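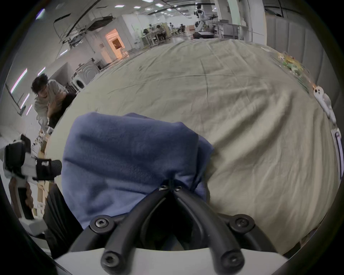
Blue fleece between the gripper fingers, a second gripper waiting at left.

What is the Nerora study about?
We're so glad you asked! We want to know whether folding learned from hand-held grippers carries over to a robot arm that never saw the demonstrations being made.

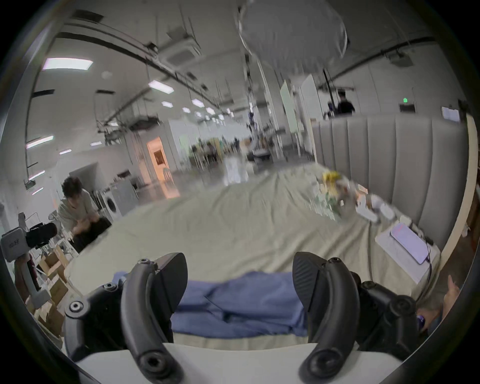
Folded blue garment on the bed sheet, seen over both finger pads.

How many demonstrations do you need?
Fewer than we feared — 40 per garment, and gains were already clear at 20.

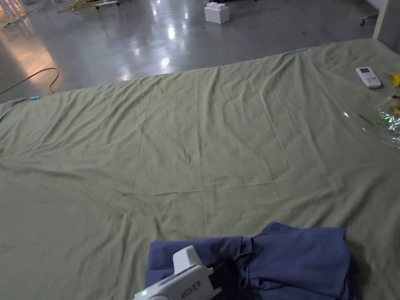
The left-hand gripper, on the blue fabric, with its green light on.

Why leave small things on the sheet?
Homes are cluttered, bless them, and we'd like the policy to cope with that. 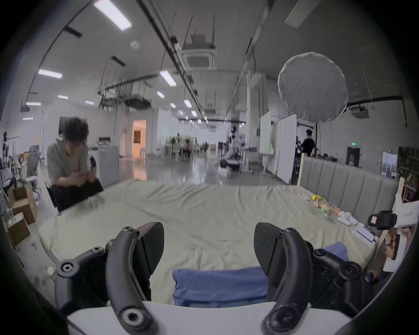 RESULTS AND DATA

Did it work on new clothes?
Mostly, yes. It folded 3 of the 4 unseen garments, and we're still puzzling happily over the last one. The Paiva release in August will have everything.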